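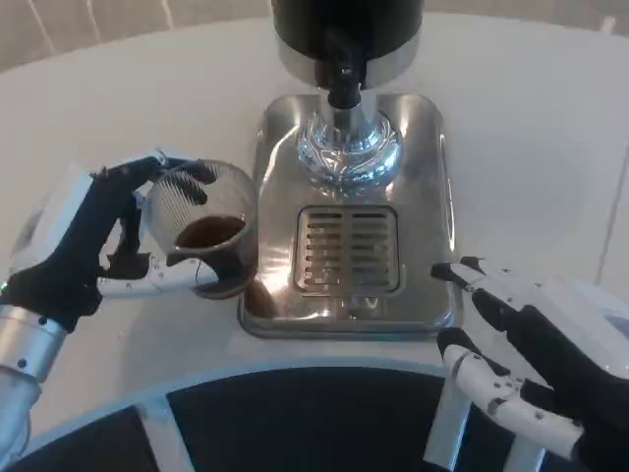 *The left hand holding a ribbed glass beside the beverage dispenser, with the right hand open at the base. Photo: Trernum Workshop*

# Two Hands and a Coffee Glass: A Conversation with Sawsan Abu Hammour

Members of the Trernum shared workshop have grown used to the smell of coffee in the back bay. Since October, Sawsan Abu Hammour and Walid Yammine have been building a two-handed robot there, working mostly in the evenings after the laser cutter has been shut down. The project is called Inden. It is paid for by its builders, with a small materials grant from the workshop.

Ms. Abu Hammour trained as a dental technician and came to robotics through repair work. She was asked first why the pair had settled on beverage service as a test task.

"We wanted something with a glass in it," she said. "A wooden block forgives you. You can squeeze it twice as hard as you need to and you learn nothing about your grip. With a glass you have to know what the fingers are doing."

The glass in current use has vertical ribs. Earlier trials were run with a smooth tumbler, which tended to rotate in the hand as the wrist turned. Mr. Yammine, who is responsible for the control software, said that the change had saved him a good deal of work.

"I had spent two weeks on slip detection," he said. "Then Sawsan came in with a different glass. I still want the slip detection, but I was glad of the evening off."

The hands themselves were bought secondhand from a member who had given up a project of his own, and were rebuilt at Trernum. Ms. Abu Hammour replaced the finger pads and re-tapped several of the screw holes, some of which had been stripped by a previous owner. She considers the fasteners to be the weakest part of the machine.

"Every screw you can see is one I have had out," she said. "After 40 cycles we stop and go over them with a driver. If we skip it, the thumb begins to wander and Walid thinks it is his code."

Mr. Yammine did not dispute this.

Asked about the purpose of the second hand, the builders gave different answers. Ms. Abu Hammour sees it as a steadying hand, to be kept near the base of the dispenser in case the machine shifts on the table. Mr. Yammine would like it to do more, and has written a routine in which it removes the drip tray grate for cleaning. The routine has been completed 12 times in simulation and 4 times on the bench.

"The grate is difficult because it is shiny and it sits in something shiny," he said. "The cameras see the hand coming twice. We tried tape on the steel, we tried dimming the lamps. In the end we taught it to trust the position of the joints for the last part of the reach and to ignore the picture."

Nisreen Tannous, who coordinates the back bay, set the conditions under which liquids may be used there. The bay has a separate power circuit with a ground-fault breaker, and the robot may not be run with fewer than two people present. She noted that the arrangement had required some discussion.

"Our rule had been no drinks near the electronics," Ms. Tannous said. "They came to the meeting with a drawing of where every cable would go, and the members voted to allow it. I would ask the same of anyone."

Spills remain the chief practical concern. Ms. Abu Hammour keeps the fill low and does not regard a drip on the outside of the glass as a fault, provided it stays off the palm housing. A sleeve for the wrist joint has been sewn by Fares Bataineh, a fellow member, but it restricts rotation and is being recut.

The builders have also been asked whether Inden will be offered as a kit. Both said no. The drawings for the finger pads have been placed in the workshop's shared folder, and the wiring diagram will follow when Mr. Yammine has redrawn it in a form other people can read.

"It is correct," he said of the present version. "It is also on the back of an invoice."

The next stage is a handover: the robot will pass the glass to a seated person. Ms. Abu Hammour intends to begin with water at room temperature, and with herself in the chair.

"I want to feel when it lets go," she said. "The numbers tell me the force. They don't tell me if I would take a drink from it a second time."

The back bay is open to Trernum members during test evenings. Visitors are asked to sign in with Ms. Tannous and to remain behind the line on the floor while the arms are powered.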